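The shop counter wants you to feel rushed 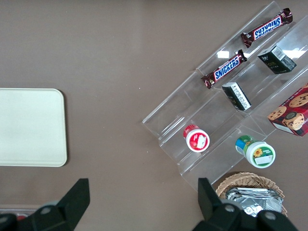

My local chemist in Urville renovated last winter, and the main result, as far as I can tell, is that it now takes me longer to buy cough syrup. The prescription desk moved to the back wall. The queue bends past sunscreen, bath salts and reading glasses before it gets anywhere near a till. And at the till there is the stepped stand, the clear acrylic kind with candy bars on it, sitting between you and the person who would like to take your money. Every shop seems to have one now. I've seen them at the hardware place and the vet.

I am told this is clever. There is a whole body of advice about the last few feet of a shop, and most of it comes from people who sell shop fittings. The pitch is that a customer who has already decided to spend money will happily spend a little more, provided you put something small and cheap at the right height. Perhaps so. I'd like to see it tested by somebody who isn't being paid per shelf.

What I notice is the language. Nothing at the counter is for sale any more. It is an offer, a treat, a little extra. The word "impulse" gets used in the trade as though it were a colour of paint. But an impulse is a thing most of us spend our adult lives trying to manage, and I find it odd to be congratulated for building a room around the failure to do so.

My neighbour Mavis Fitzsimmons worked a register for a grocer called Linance until it closed, and she has little patience for my grumbling. People like a chocolate bar, she says. They've had a long day. Who are you to take it off the counter? It's a fair question and I haven't got a perfect answer. I like a chocolate bar too. I don't want a law against them, and I distrust the sort of campaigner who sees a toffee and reaches for a petition.

Still, liking a thing and being steered to it at a quarter past five with a tired child on one arm are different matters. Mavis also told me, when pressed, that the staff were expected to ask every customer whether they wanted something from the counter, and that they were marked down if they forgot. She hated it. So did the customers, who learned to say no before she'd opened her mouth. I'm not sure what the shop thought it was getting out of that exchange, apart from a faintly sour mood on both sides of the till.

The usual defence is that small shops need the money. I have more sympathy here, up to a point. Rents on our main street are silly, and a bakery that survives on coffee and gift cards is better than an empty window. But look at who leans on the counter hardest. In my experience it is the chains. The Kamex by the bus station has turned its whole front end into a sort of bazaar, with phone cables, mints and novelty socks, and I doubt the rent is what keeps its owners awake.

Compare Escobedo, the shoe repair place two doors along. It has a bell, a pad of tickets and a jar of laces. Harriet Lyons took it over a few years ago and was advised, by a man with a catalogue, to put in a display stand and stock 300 small items. She bought polish. When I need polish I buy it from her, and I have never once left there with something I didn't want. I can't prove that this is good business. I only know that I go out of my way to use the place, usually on a Saturday, when the wait is long and there's nowhere to sit.

There is a claim going about that shoppers are too wise to be fooled by any of this. I hear it mostly from people who have just bought mints. We like to think the tricks work on somebody else - the young, the careless, the hungry. Shops would hardly give up their best bit of counter if that were true, and I include myself among the fooled. There is a torch in my glovebox that I can't account for in any other way.

So I'd ask for something modest. Put the bars on a shelf with the other food. Leave enough bare counter for a handbag and a pair of elbows. Let the person serving say hello without a script. And if the chemist could move the cough syrup a bit closer to the door, I'd be grateful for that as well.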